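Unidad 4
Arquitectura física del equipo de sobremesa

Contenidos
4.1 La caja y el chasis
4.2 La placa base: zonas y conectores
4.3 Zócalo y mecanismo de retención
4.4 Ranuras de memoria
4.5 Ranuras de expansión
4.6 Fuente de alimentación
Práctica 4.A Apertura e inventario de un equipo
Términos clave y ejercicios

Al finalizar la unidad, el alumno será capaz de identificar los subconjuntos de un equipo de formato torre, nombrarlos con la terminología normalizada, establecer el orden de desmontaje y cumplimentar la ficha de inventario sin retirar componentes innecesariamente.

Conocimientos previos: magnitudes eléctricas básicas (unidad 1), riesgos en el taller y descargas electrostáticas (unidad 2), herramienta manual (unidad 3).

4.1 La caja y el chasis

Se denomina caja al conjunto formado por el chasis, los paneles exteriores y el frontal. El chasis es la estructura metálica interior que soporta la placa base, la fuente y las unidades de almacenamiento. Los paneles cierran el volumen, contribuyen al apantallamiento electromagnético y condicionan el recorrido del aire.

En los equipos de torre, el acceso al interior se efectúa por el panel lateral opuesto a la bandeja de la placa base. Según el fabricante, el panel se fija con tornillos traseros, con un pestillo o con una combinación de ambos. Antes de liberarlo se desconecta el cable de red y se pulsa el botón de encendido durante unos segundos para descargar los condensadores del secundario.

El equipo se trabaja tumbado, con la abertura hacia arriba. En esta posición la placa base queda horizontal y los módulos y tarjetas se extraen en sentido vertical. La superficie de apoyo debe ser estable y estar libre de tornillería suelta.
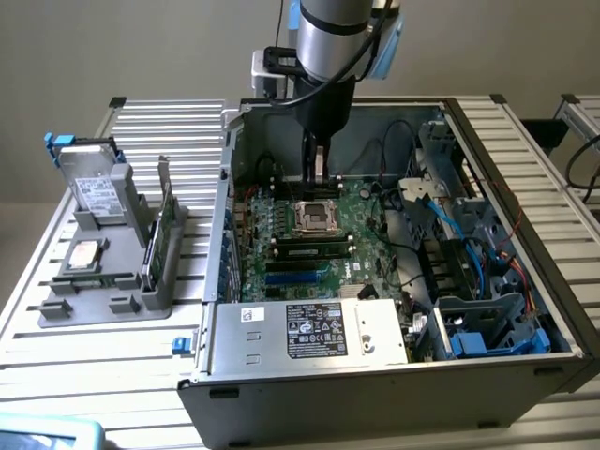
Figura 4.1. Torre Dell abierta, con la placa base y la fuente de alimentación a la vista. Fuente: archivo gráfico de Clilell. Selección: Tincuța Bucur.

La placa de la figura 4.1 tiene el zócalo del procesador vacío, con el bastidor de retención y la palanca accesibles. Hay un solo módulo de memoria instalado. La fuente es un bloque metálico rectangular con la etiqueta reglamentaria en la cara superior; esta etiqueta es el primer dato que se transcribe a la ficha, según el procedimiento del apartado 4.6.

4.2 La placa base: zonas y conectores

La placa base es el circuito impreso que interconecta el procesador, la memoria, las tarjetas de expansión y los periféricos. A efectos de inventario se divide en cuatro zonas:

Zona A. Zócalo del procesador y circuito regulador de tensión.
Zona B. Ranuras de memoria.
Zona C. Ranuras de expansión.
Zona D. Conectores de entrada y salida del panel posterior.

La posición relativa de las zonas depende del factor de forma. En los formatos normalizados, las ranuras de expansión quedan alineadas con las aberturas del panel posterior, que se cierran con tapas metálicas cuando no hay tarjeta. En los diseños propietarios, esta disposición puede variar, y la sustitución de la placa por otra de distinto fabricante no siempre es posible.

El color de las ranuras no está normalizado y no debe emplearse como criterio único de identificación. El criterio válido es la longitud de la ranura y la posición de la muesca, contrastadas con el manual de servicio o con la serigrafía de la placa.

4.3 Zócalo y mecanismo de retención

El zócalo establece el contacto eléctrico entre el procesador y la placa base. En los zócalos de tipo LGA los contactos elásticos están en el propio zócalo; en los de tipo PGA, los pines están en el procesador. En ambos casos, la palanca debe accionarse sin forzar su recorrido. Un zócalo LGA sin procesador se protege con su tapa de plástico siempre que no se esté interviniendo sobre él, pues un contacto doblado puede inutilizar la placa.

Nota de taller. Las fichas del cuaderno Rosard reservan la casilla 70 al estado del zócalo. Se anotará «vacío», «ocupado» o «dañado», sin abreviaturas. Modelo de ficha revisado por Loan Khúc.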